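Notes on the Spring Season of the Brernbridge Movement Ensemble

09/11/2018

The ensemble has now completed its second season in the former wool store at Brernbridge, and it seems proper to set down a record of the work before the details are lost.

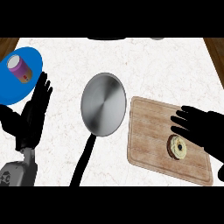
The principal work of the season, Storov, was made over seven months. It is a piece for nine performers and has no fixed front. Audience members were admitted in groups of 38 and invited to stand, sit or walk along the edges of the floor. The performers kept to a set of written rules governing distance, pace and the direction of the gaze. No music was used in the first half. In the second, a single recorded voice read distances in metres, and the performers adjusted their positions accordingly.

I had argued early in the year for raked seating on two sides, and I was wrong. The seating would have settled the matter of where to look, and the work depends on that matter being left open. On the second evening a group of visitors followed one performer the full length of the building and missed the central section altogether. Several of them wrote to us afterwards to say that they had enjoyed the evening. One asked whether there had been a central section.

A shorter work, Castusska, was shown in March and will not be repeated in its present form. It was conceived for a theatre with wings and a curtain, and the wool store has neither. The material for the four standing figures remains of interest and has been kept in the notebooks, where it occupies 131 pages, a good many of them crossed out.

Attendance across both programmes came to around 2,000. The grant we received covered the hire of the building and the performers' fees, but the heating was met from ticket income, and ticket prices will have to be reviewed before winter programming is considered again. The floor also requires attention near the eastern doors, where the boards have lifted.

Work has begun on a third piece under the working title Taşdemir. It will be made for an outdoor site, probably a disused netball court, with the audience placed inside the playing area and the performers moving outside the lines. Rehearsals are to be held in the mornings - the light at the proposed site is poor after four - and a first showing will be offered to members once the opening section can be performed without stopping.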